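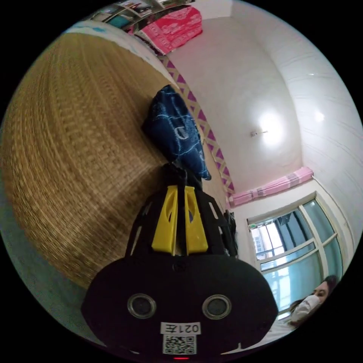 Session 7: Dark clothes, and how to keep them dark

Notes for the Saturday group, Brornville Evening and Weekend Classes, March 30, 2019

Okay, so last time we ran out of minutes right in the middle of dye, and I promised I'd write the rest up properly. I've put in the bits from the first half too, for those of you who were stuck on the bridge. Bring these notes back in April when we do wool, we'll be using the drying section again.

Why black goes gray

I get asked this more than anything else in the whole course! You buy a black T-shirt, you love it, and by the end of the summer it's the color of a sidewalk. Three different things can be going on, and they look alike from across the room, so it pays to hold the shirt up to a window and look closely.

Dye loss. Some of the color has come out in the wash. Black cotton is often dyed with what are called reactive dyes, which bond to the fiber, but there's usually some extra dye sitting in there that never bonded. That's the stuff that colors the water the first few times. If you run a white rag under the faucet with the shirt and the rag picks up gray, you're seeing the loose dye leave.

Fuzz. The surface of the cloth gets rubbed in the washer and tiny fiber ends stick up. They catch the light, so the shirt looks paler even if the dye is all still there. Run your finger over the shoulder and then over the inside of the hem. If the hem is smooth and dark and the shoulder is hairy, you have fuzz.

Residue. Detergent that didn't rinse away, or minerals from hard water, leaves a film. This one is the good news, you can get most of it out. I had a black apron I'd given up on and it came back after two plain rinses (I was thrilled, my family less so).

Plenty of shirts have all three at once. Start with the residue, it's the cheapest one to fix.

Sorting

I know, I know, you've been sorting laundry since you were twelve. But most people sort by color and stop there. I want you to sort a second time, by how rough the fabric is. A pair of jeans in with a thin jersey top is like washing the top with a piece of sandpaper, and the top is the one that comes out fuzzy. Zippers go up, hooks get fastened, and anything with a big metal button gets turned so the button is on the inside.

My own dark piles, for what it's worth:

Heavy: jeans, canvas, thick sweatshirts
Everyday: T-shirts, leggings, socks, underwear
Soft or thin: jersey dresses, rayon, anything that drapes
Linty: towels, fleece, anything new and fluffy. Keep these far, far away from the other three.

Dark gray goes in with black. So does navy, once it has had a few washes by itself. Dark red I'd keep out for longer than you think. I have a pink-ish bra that used to be white and I blame one pair of burgundy socks.

If your pile is too small to run, leave it and wait. A half-empty machine lets clothes flop about and rub, and a stuffed one doesn't let the water through. You should be able to get your hand in flat on top of the load.
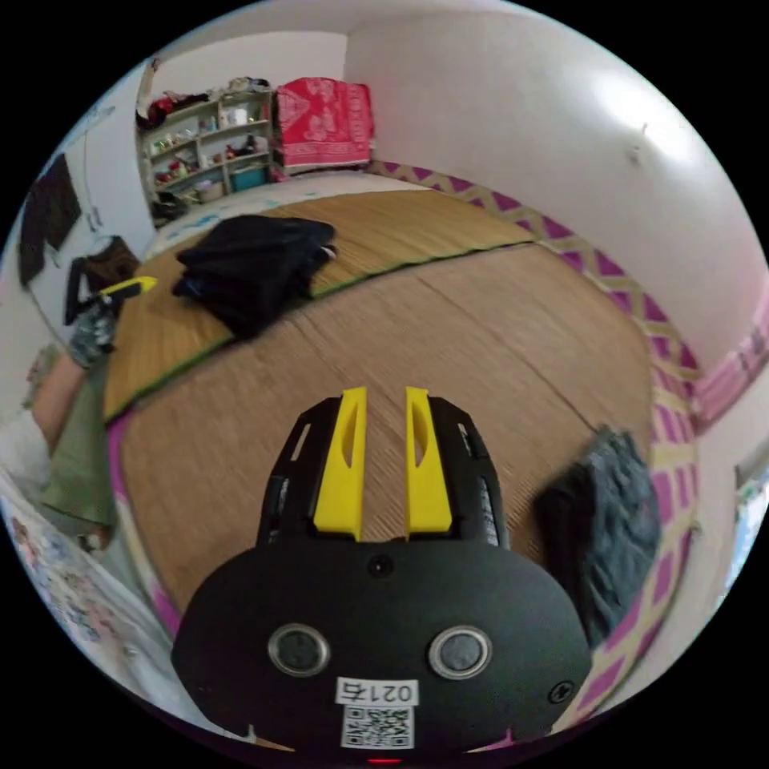 Black clothes in a folded pile on a woven mat, and a crumpled dark gray piece at the right.

Water, heat and spin

Cold is fine for most dark clothes. Somebody always says "but cold doesn't get things clean," and for a cloth diaper or a greasy coverall I'd agree with you. For a shirt you wore to the office, cold and a decent detergent will do the job. Cold water in our building came out of the tap at 67 degrees when I checked it with the kitchen thermometer, so "cold" isn't very cold anyway. At home in winter mine is a lot chillier and powder doesn't always dissolve, so I switch to liquid until spring.

Turn everything inside out. The inside gets the rubbing and you never see it. If you only take one thing home from this page, take that one!

Spin speed is the one people forget. The old Arketti we have at the back of the classroom has a dial, and I set it to 700 for dark jersey. Faster gets more water out, sure, but it presses creases into the cloth, and on a black shirt a hard crease can wear into a pale line. If your machine just says "low" or "gentle" for the spin, use that.

Shorter cycles are kinder too. If the clothes aren't dirty, don't wash them as if they were.

How much detergent

Less. Nearly everyone in the room pours too much, me included, until I started using a measuring spoon. The cap lines are hard to read and there's a temptation to be generous. If you can still feel something slippery on the cloth after the final rinse, or there are whitish streaks on your black pants, cut the dose and run a rinse with nothing in it.

A few of you asked about the dark-clothes detergent, the Skidano one that was on the table. I like it. I don't think you must have it. Look for a detergent with no bleach and no optical brighteners. Brighteners are there to make whites look whiter, and on black they can leave a dull cast.

Fabric softener I skip for darks. It coats the fibers, and it's murder on anything stretchy or sporty.

What about vinegar and salt?

The old advice is to soak new black clothes in salt water or vinegar to "set" the dye. It was a lively ten minutes when this came up, and I don't want to start it again in writing, but I've tried both and I can't see a difference on store-bought cotton. Modern dyes are fixed at the factory or they aren't. A little white vinegar in the rinse can help with mineral film if you have hard water, so it may be that people saw their shirts perk up and thanked the dye. Don't mix vinegar with bleach, ever, in any amount.

Drying

Sunlight fades black, full stop. Hang dark things in the shade or indoors, inside out again. Knits should lie flat if they're heavy, or they'll grow (I have a sweater dress that is now simply a dress for a taller woman).

In the dryer: low heat, and take them out while the seams are a tiny bit damp. Clean the lint screen before a dark load as well as after it. Over-drying is where a lot of the fuzz comes from, and socks suffer the worst.

Folding and putting away

Let things cool before you fold them, and fold along a different line now and then, mostly for jeans and anything with a sharp crease. Stack heavier things at the bottom. I fold on whatever flat surface is handy, a bed, a rug, a clean floor, but do check it first for pet hair. Black finds pet hair the way my uncle finds a buffet.

For lint that's already on there, a damp rubber glove works better than most of the sticky rollers. Stroke in one direction and it rolls up into a little sausage you can pick off.

Bringing the color back

If you've dealt with residue and shaved off the fuzz and the thing is still gray, you can dye it. Check the label first. Cotton, linen and rayon take ordinary home dye well. Polyester doesn't, it needs its own kind of dye and a lot of heat, and the sewing thread on cotton clothes is often polyester, so your seams might stay gray. I think that looks nice, others hate it.

The Ruiz-Ortega fabric store keeps black dye by the register and the packets say how much dry fabric each one covers. Weigh your clothes dry, on a kitchen scale if you have one. People guess, and they guess low, and then they get charcoal. Use a pot you will never cook in again. Wash the item by itself afterward, twice, before it goes anywhere near the rest of your laundry.

To do before next time

Pick one black item that has gone gray. Do the window check and the finger check, and write down which of the three problems you think it has.

Give it one plain rinse with no detergent. Look at the water if your machine lets you.

Read page 71 in the course book, the chart of care symbols. We'll need the ones with the circle inside the square.

Bring a wool sweater you don't mind experimenting on. One you do mind can stay home!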